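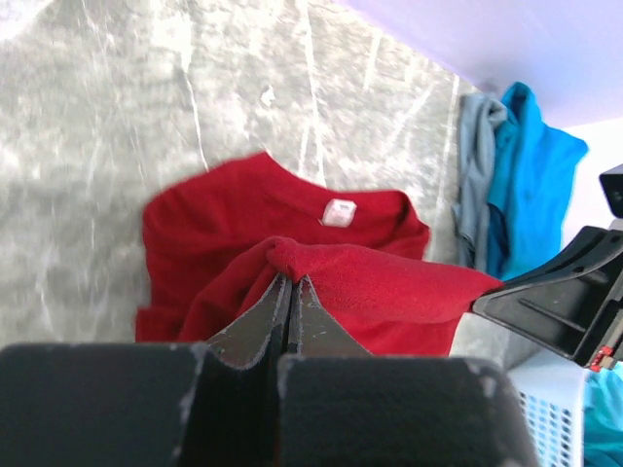

The Folded Garment: Household Laundry Instruction at Bunow

Treloar Quarterly, June 2019

Of all the work done in a household laundry, folding receives the least instruction. Washing machines come with manuals, detergents carry directions, and garments have care labels sewn into them by law. The step between the dryer and the drawer is usually learned by watching a parent, and many adults have never compared their method with anyone else's.

The Bunow Center for Household Skills, in the Gastham district, has offered a course on the subject for eight years. It began as a single evening within a longer program on clothing repair. Participants asked for more time, and the evening became a course of its own, held each spring and again in October. A total of 370 residents have now completed it. The current group numbers 31.

The course is led by Manikandan Thampi, who managed the linen department of a Gudport hotel before joining the Center. His hotel experience shaped the first version of the syllabus, which relied heavily on sheets, towels, and uniform sizes. The present version gives most of its hours to ordinary clothing.

"A hotel towel is a rectangle, and every towel on the shelf is the same rectangle," Mr. Thampi said. "A family's laundry has a child's pajamas in it, and a sweater, and something with a hood. I had to learn to teach that."

Sorting Before Folding

The first session contains very little folding. Participants empty a basket onto a broad, clean surface and divide the contents by type: shirts with shirts, trousers with trousers, small items to one side. The Center asks that this be done while the load is still slightly warm from the dryer. Cotton knits relax easily at that stage, and many creases can be removed with the flat of the hand.

Sorting by owner comes later. Families often do this first, and the Center's staff found that it slowed the work considerably. A person who folds six shirts in succession settles into the motion and produces six shirts of similar size. A person who folds a shirt, then a pair of socks, then a pillowcase begins again each time. The folded goods can be assigned to their owners in a minute or two at the end.

The surface itself deserves some thought. A bed is the most common choice and among the least satisfactory. The mattress gives under the hand, the height requires bending, and the bedspread tends to drag at the cloth. A counter or table at hip height is preferred. Where neither is available, a hard and freshly wiped floor will serve, with a cushion for the knees. Smooth stone, tile, and laminate all allow fabric to slide into position without catching. Rough wood does not, and may snag a fine knit.

The Shirt as a Starting Point

Nearly all of the second session is devoted to the T-shirt and its heavier relative, the sweatshirt. Mr. Thampi regards the two as the foundation of the course. Both have a body, a collar, and two sleeves, and a person who can fold them consistently can manage most of what remains in the basket.

The method taught at Bunow is as follows. The garment is laid face down with the collar away from the body. The hem is drawn gently toward the folder until the sides hang straight, and the palms are passed outward from the center. One side is turned in toward the middle, with the sleeve laid back along its own edge. The second side is turned in the same way. The hem is then brought up to a point just below the collar, and the resulting rectangle is folded once more if it is intended for a drawer.

Fleece and other brushed fabrics call for a lighter hand. The pile holds the layers together, so a correction made late in the process tends to pull the whole garment out of shape. Participants are advised to set the first fold exactly and to lift the cloth fully clear of the surface if it must be moved. Pressing down hard on fleece has little effect. The fabric springs back, and a fold that was crooked remains so.

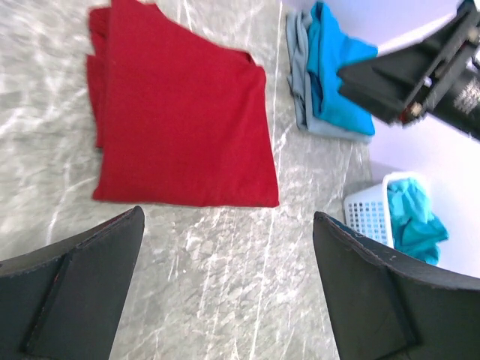 A finished shirt should have one clean edge. This is the long, unbroken fold formed by the last turn, and it is the edge that should face outward on a shelf or upward in a drawer. The opposite side, where hem and collar meet, will always show several layers and need not be perfect. Mr. Thampi discourages participants from spending time on it. A layer that shows slightly beyond the one above is acceptable in a household, although he admits that it was not acceptable in Gudport.

Building a Stack

Folded clothing is rarely stored singly, and the third session considers how pieces rest on one another. The general rule is that the larger and heavier item belongs at the bottom. Stacks are kept low. The Center recommends no more than six sweatshirts or ten light shirts in one pile, after which the lower pieces begin to compress and the pile leans.

The direction of the folded edges matters as well. If every garment is placed with its thick side to the left, the stack will slope to the right. Alternating the pieces corrects this, at some cost to appearance. Several participants in the spring group chose to alternate on closet shelves and to align the edges only where the shelf is in open view, such as a guest room.

Placing a stack near a wall offers support but can leave a mark where fresh paint or plaster is concerned. White walls show the effect of colored cloth sooner than might be expected, particularly with new garments in deep reds and blues that have not been through many washes. A gap the width of a finger is sufficient.

The Center takes no position on the storage of clothing upright in drawers, a practice that has become widely known in recent years. It is demonstrated in the final session, and participants are free to adopt it. Mr. Thampi uses it at home for T-shirts and has given it up for sweaters.

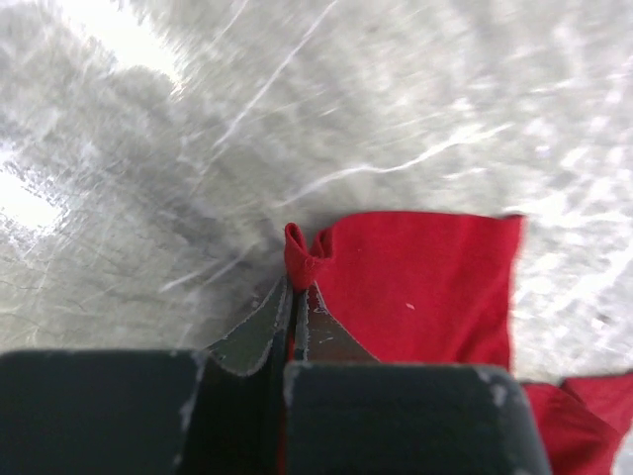 Larger pieces of cloth are the subject that causes the most concern on the enrollment form, where participants are asked what they hope to learn. The fitted sheet is named more often than any other article. Mr. Thampi approaches it by way of the corner. He teaches that a large cloth must be controlled from one corner before anything else is attempted, and that the hold should be narrow: a small pinch of fabric, firmly closed, with the remainder left to lie. The broad spread of red cloth pictured in these pages is held in that manner, by one corner only, against a pale mottled surface. From that position the adjoining edge can be followed by hand to the next corner, and the two brought together. A person who gathers up an armful of fabric loses track of the edges and must begin by finding them again.

With a fitted sheet, the second corner is tucked inside the first, seam against seam, and the process is repeated at the other end. The elasticized edge is then turned inward so that the outer sides are straight. The sheet may be laid on a table at that point and folded in thirds. Most participants require several attempts. The fourth session is scheduled with an additional half hour for this purpose, and the sheets provided are deliberately well worn, being softer and easier to manage than new ones.

Blankets and tablecloths follow the same principle and are simpler, as their corners are square. Two people may fold a large blanket more quickly than one, provided that they agree in advance on who will walk forward.

Results in the Household

The Center sends a short questionnaire to former participants one year after completion. Of those who replied to the most recent mailing, 49 reported that they still used the Bunow method for shirts. Considerably fewer had continued with the method for sheets. A number of respondents wrote that the principal change had been one of timing, in that clean laundry was now folded on the day it was washed and no longer remained in the basket until it was needed.

That change was not among the stated aims of the course, but it has since been added to the opening talk. Mr. Thampi now asks each new group to set aside a quarter of an hour at the end of every drying cycle and to treat it as part of the wash. He also asks that the basket be put away once it is empty. A basket left standing on the counter, in his experience, is filled again by evening with items that belong elsewhere.

Enrollment for the October session is open to residents of Gastham and Gudport. Participants should bring one basket of clean, unfolded laundry to the first meeting, including at least three shirts and one item that they find difficult. Sheets are supplied by the Center.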